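Visit report: the two-arm laundry build at the Durberg shared workshop

February

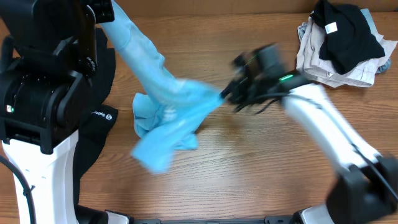 Durberg is two units knocked into one behind a tile merchant, with the metalwork on the street side and everything electrical at the back. I went over to see the folding build that Nazar Zakharchenko and Gus Greenberg have been writing up on the members' list since last summer. I arrived at ten and left a little after four, which included a long lunch and an hour lost to a network switch.

The stated goal is modest. Take a garment from a pile, spread it on a table, fold it, put it down somewhere else. Zakharchenko does the control software and Greenberg does the mounting, cabling and most of the spending. The arms were bought second-hand as a pair. Neither of them would tell me the price, but the rest of the build, meaning rail, brackets, power supplies, cable and one replacement motor, stands at 396 pounds on the sheet pinned by the door.

Mounting

Both arms sit on a common black rail along one long side of the table. The first version had each arm clamped separately to the table edge, and the distance between the bases drifted whenever both arms pulled on the same piece of cloth. Greenberg cut the present rail on the workshop's Bruden saw and drilled it in one setting. The white brackets are his second pattern. The first cracked at the inside corner and I was shown the pieces. He has gone up to a thicker wall and a larger fillet and has had no failures since the change.

The table is wood and they intend to keep it. A felt cover was tried over Christmas. Cloth slid less, but the gripper fingers caught the felt on low approaches and dragged the whole cover towards the rail. On bare wood a finger can skim the surface and get under a hem.

Control

Each arm runs its own loop and a small PC coordinates the two. When both grippers hold the same garment, one arm leads on position and the other follows with a soft limit on force. The limit is set by hand per fabric type. Thin shirts get the lowest value. Zakharchenko would like to estimate it from motor current during the first lift, but the readings are noisy at low load and he has not found a filter that settles quickly enough.

The camera is fixed and looks down at the table. Calibration is done with a printed target and takes 13 minutes if nothing has been knocked. It had been knocked. We did it twice.

Results

The log for the current software version holds 115 attempts, from first grasp to release. Of these, 28 ended in a fold that Greenberg was prepared to sign off. His standard is strict: sleeves inside, edges within two fingers' width. Most of the rest failed early, at the second grasp. A garment picked up at one point hangs and twists, and the other arm then has to find an edge in something closer to a rope than a sheet. Long sleeves are the worst for this. Towels are nearly solved and both of them are bored with towels.

They have tried dragging the twisted part across the table to open it out, and also a quick shake. The shake is faster but puts a visible flex into the brackets, so it is limited to half speed for now.

Cabling

My one real criticism. The gripper leads still hang in loops and can reach the tabletop at low poses. Greenberg has a reel of Punen sleeving on order and means to clip the runs along the links. I suggested leaving more slack at the wrist than seems sensible, having sheared a connector that way on my own arm.

The network fault was a bad port on the workshop switch. It had been dropping packets between the PC and one arm, which explains a stutter they had put down to the drive settings. The old settings are going back in.

Next

Zakharchenko is working on a regrasp routine that lays the garment down and starts again from the nearest visible corner. Greenberg wants a proper emergency stop on each side of the table, as the present one is out of reach from the back. Parking at Durberg is in Cárdenas Yard, and the gate is locked at five.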